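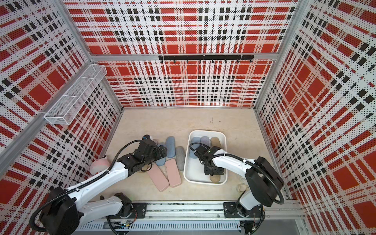
Workshop notes: the two-arm sorting cell

By Revathi Menon

Members keep asking me whether the robot cell in the back bay is worth the floor space. I have been the grumpy one about it since it was proposed, so I was the obvious person to be told to write it up. I spent most of February's open evenings sitting next to it with a notebook.

For those who haven't been back there: it is a three-sided box of perforated metal panels with two small white arms sharing one long aluminum rail across the front. The job it has been given is to move smooth oval shapes from the floor of the cell into a white plastic tray. The group building it calls the project Skendedis. I have asked twice what that means and received two different answers.

The first thing everyone mentions is the plaid. Yes, the panels are printed red, black and white, and yes, it was a choice. The argument made to me was that a busy background keeps the vision software honest, so that anything trained in our bay won't fall over the moment it sees a patterned tablecloth. I can follow that. I would be more convinced if anyone had run the same job against plain panels first, and so far they haven't. Without that, what we have is a very loud box and a theory.

The shapes are a better idea than I gave them credit for. They come in pinks, blues, greys and a sandy tan, all rounded, with no flat edges for a gripper to line up on. A parallel gripper wants two nice faces to squeeze. Give it an oval lying at an angle with a second one leaning on it and you find out quickly how good your grasp planning is. There is a round ball in the set too, and my advice is to watch what happens when that one's turn comes before you believe anything you have been told about reliability.

About that reliability. The sheet pinned up at the January meeting said the arms had completed 1543 picks. I asked what counted as a pick. It counts as a pick if the gripper closes on a piece and lifts it, whether or not the piece ends up in the tray. I don't think anybody was trying to pull a fast one, but it is a generous way to keep score, and I would like the next sheet to have a second column for pieces that got where they were going. In the one session I logged from start to finish there were 200 attempts, and I stopped the watch 3 times so a person could reach in. The person reaching in does not appear on the sheet at all.

Then there is the question of why two arms. The usual answer is speed. With both on the same rail, though, they spend a lot of time staying out of each other's way, and whenever one is over the tray the other tends to hang back. Admasu, who wrote most of the motion code, says the handover logic is the interesting part and the sorting is only an excuse to exercise it. Fair enough. In that case let's say so on the project page, which currently promises "twice the throughput" with no measurement behind it.

A few practical complaints, which I have also put in the shop log:

The wiring by the base of the left arm needs a cover. There is a connector with colored wires out in the open down by the rail, and people lean on that bench. A printed box would do.

The thin white cable by the right arm should be clipped down. A loose loop on the floor of a work area is asking to be picked up by something, and there are two somethings in there.

The hook rail on the back wall is either for hanging tools or it isn't. If it's for tools, please hang some. If not, take it down and give the hooks to the bike corner, who have wanted hooks for ages.

The same goes for the wire basket up on the left wall.

On money: the rail was bought secondhand from Zarkbridge and the panels came out of the group's own pockets, so the shop has paid for very little beyond extrusion and fasteners. The request now on the table is for 200 dollars toward a replacement set of gripper fingers from Visano. I will vote for it, with a condition. I want the plain-panel test done with the old fingers before the new ones go on, so that we change one thing at a time and can tell which change did what.

The cell runs on most open evenings from 7 pm. Anyone can watch. If you want to have a go at the controls, do the bay induction first and ask at the desk for the key to the back bay cabinet. Bring ear protection if the table saw is in use next door, and write down what you see in the notebook on the shelf, misses included.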